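Wednesday, 4:10 pm

Shelf life notes, Fallham batch 3343. Twelve packs went into the cabinet before lunch, humidity set same as last time. Sealer ran hot on the first 3 so I pulled those and redid them on the lower setting. Seams look ok now but I want a burst test before anybody signs off.

Film is the Nadley stuff again. Thinner than the Ospina roll, tears crooked if you start at the notch. Tore two by accident. Ordered another 900 blanks, should be here in July — check the invoice, they charged us for freight twice in the last order.
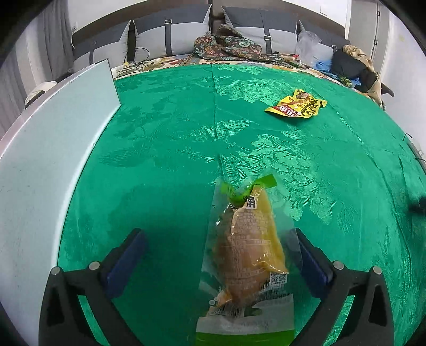
Scale drifted again after the fan came on. Moved it to the far bench, re-zeroed, reweighed everything. Numbers in the blue binder, ignore the pencil ones on the back page.

Still to do: drop test, label rub test, ask Jullby if they want the vent hole moved or just smaller. Their email says both. Cabinet door gasket is comming loose at the bottom corner, taped for now.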